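工作笔记 木工胶开放时间与夹紧时间复测
2013-07-04
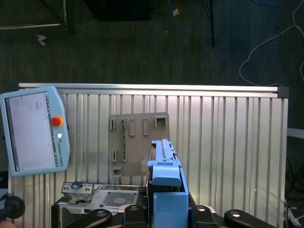 接着四月那批的结果往下做。四月测的是冬天剩下的胶，桶底已经有点结皮，数据偏散，我当时就不太想用。今天换了新开的一桶 Famwood，批号抄在桶盖上，没抄到本子里，明天补。

室温早上还可以，中午以后闷。湿度计放在窗边那个架子上，读数我不太信，和门口那只对不上。先都记下来，以门口那只为准。

试件
山毛榉，从 Polmont 那批板上裁的，含水率没有逐块测，只抽了几块，差别不大。一共裁了41块，挑掉开裂的和带节的，剩下的配对编号。配对时尽量让相邻的两块凑一对，纹理方向一致。胶合面用手刨过一遍，没有砂。上次有一半是砂过的，所以两次的数不能直接放在一起比，写总结的时候要注意。

步骤
单面涂胶，用带齿的刮板。涂完开始计时，按分组放置不同时间，再合上，上夹。夹具还是那几把老的F夹，丝杆上了点蜡。夹力没有办法量，只能靠手感拧到挤出一条连续的细胶线为止。Ileana Vlad 说可以在夹口垫一个弹簧，看压缩量来估夹力，这个办法应该可行，下一轮试。

开放时间最短的一组没有什么可说的，胶线均匀，合上以后还能滑动，对齐要多花点功夫。第二组也正常。到第三组，胶面已经起了一层薄皮，手指碰上去不沾，合上以后几乎不挤胶，拧到底也只有两头出来一点。这一组我估计会很差，还是照样夹了，留着做对比。

上午涂胶量没有控制好，前几块明显偏厚。后来改成先称后涂，每块涂完再称一次。秤的零点会漂，每称几块要归一次零。前面没称的那几块在编号后面画了圈，算平均的时候去掉。

夹紧时间
这次只做两档，短的一档2小时，长的一档18小时，也就是夹过夜。说明书上写的时间比短档还短，不过那是对软木说的，山毛榉我不放心。

短档的几对下午已经松了夹。松夹以后没有马上动，平放在架子上，等满一天再破坏。有一对松夹时听到很轻的一声，看了一下，端头有一条细缝，能塞进一张纸。应该是板子本身有点翘，夹的时候压平了，松开又弹回去。编号17，记为异常，不丢掉。

破坏方法
还是用凿子劈加杠杆压断两种。凿子劈看断面，算木破率；杠杆压断看载荷。杠杆那套是去年自己搭的，支点磨损了，今天换了一根新销子，换完拿一块没胶的实木条试压，断在251，和以前的记录接得上，先用着。单位是我们自己的刻度，不能拿出去给别人看，要写报告得先换算。

木破率一直是目测，两个人看会差不少。想了一个简单的办法：断面扫描下来，打印到方格纸上数格子。慢，但至少能重复。Vasiliu 那边有现成的透明网格片，问问能不能借一张，比打印省事。

断面初看（只劈了三对，都是四月留下的旧样，拿来练手）
第一对断在木头里，胶线基本没露。第二对一头在木头里，另一头有一块光亮的胶面，像是那一块没有接触上。第三对整个从胶层开，胶面上能看到刮板的齿痕，原样留着，说明合上的时候胶已经干得压不平了。齿痕这一点以后可以当作判断依据，劈开先看齿痕还在不在。

顺便清理了胶刷和刮板。干在齿缝里的胶用温水泡软以后拿竹签剔，别用钢丝刷，上次那把刮板的齿就是这么刷圆的，涂胶量跟着变了，查了很久才查出来。新刮板还剩一把，没拆封，放在抽屉左边。

挤出来的胶也试了两种处理。一种趁湿用湿布擦，擦完木纹里会留一层淡淡的膜，上油以后发白。另一种等到胶变成橡皮状再铲，干净得多，时机不好抓，早了拉丝，晚了会带起木毛。用旧凿子，刃口朝下，斜着推。今天这两种各做了几条边，上油以后再看，油用 Rolik 那罐剩下的，够用。

待办
补胶的批号。
长档明早松夹，松夹时间写在试件上，别写在胶带上，胶带会掉。
两只湿度计放到一起对一夜。
找弹簧，硬一点的，先标一下压缩量。
借网格片。
17号单独劈，看缝延伸到哪里。
第三组如果木破率真的接近零，后面就不再做更长的开放时间了，把试件省下来做涂胶量。

涂胶量那一部分我倾向于分三档，薄、正常、双面涂。双面涂在端面接合上可能有用，长纹上未必看得出差别。端面的试件还没裁，剩下的板子够不够要先量。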